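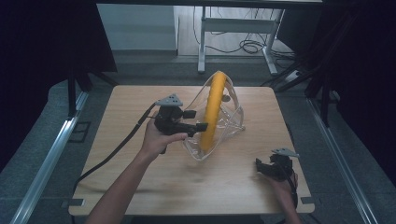 Clamshell and banana, left gripper on the pack, right one waiting.

Hand-held grippers: Gavbridge or Traltia for thin packaging?

tarnside
Been comparing two pairs of hand-held grippers on supermarket packaging, mostly clear clamshells with fruit in. The pair in the photo are the Gavbridge ones, wired, with the grey triangular plate on top. The other pair are Traltia, on loan until the end of March. Same table and same packs for both.

So far I prefer the Gavbridge for getting a pack up on its edge. The jaws are stiff and I can lean one against the side of the plastic while the other hand comes round. The Traltia jaws are softer and fold a bit when I push sideways. They are much better on the lid tab.

Weight is 930 g for the pair on my kitchen scales, cables included. I didn't weigh the Traltia.

Anyone used either for more than a week or two? I have to say which we're keeping.

m_okell
We had the Traltia for most of last year. The soft pads wear on the inside corner first and you don't notice until things start slipping. Order spares with them if you go that way.

What are you doing about the cables? I can see the left one going over the edge of the table. Ours kept catching when we reached across.

tarnside
Nothing clever. Left cable off the left side, right cable off the right, and I try not to cross my arms. It does pull a little when I turn the wrist right over.

pelham_r
I'd be careful about picking on how it feels in the hand. What matters is whether the arm can do it afterwards with the same jaws. Stiff jaws feel great to a person because you ease off without thinking. Put them on an arm with a basic force limit and you'll crush the lid.

Also clear plastic is horrible for the cameras whichever you buy. All you get is highlights.

tarnside
Fair about the arm. It'll be the Clasport controller, and I haven't set the limit on that yet. On the cameras I agree, but it's the same problem for both pairs so it doesn't help me choose.

Chunhua Deng
I don't agree with pelham_r on the stiff jaws. We ran stiff ones on a Clasport for 200 picks of salad boxes and split 3 lids, all on the first morning before we lowered the closing speed. The soft ones split none but dropped far more. For standing a pack on its edge I would want stiff every time.

pelham_r
Salad boxes are thicker than that thing in the photo, look at how wrinkled it is. And dropped packs can be picked up again. Split ones go in the bin.

Chunhua Deng
Some of ours were thin too. Dropped fruit goes in the bin as well, if it's for a shop.

m_okell
Could you put soft pads on the Gavbridge? Thambiah used to sell stick-on ones, 2 mm I think. They come off if the jaws are greasy so wipe them first.

tarnside
Didn't know about the Thambiah pads, I'll see if they still do them. If the thickness changes I suppose I have to redo the zero on the jaw opening?

m_okell
Yes. Close them fully with the pads on and set zero there. Do both hands, we forgot one and lost an afternoon's recordings.

pelham_r
If you do try the pads, run the lid tab again as well. That's where I'd expect them to be worse than the Traltia.

tarnside
Will do. Tab, edge and a plain side grip, both pairs, then the same on the arm.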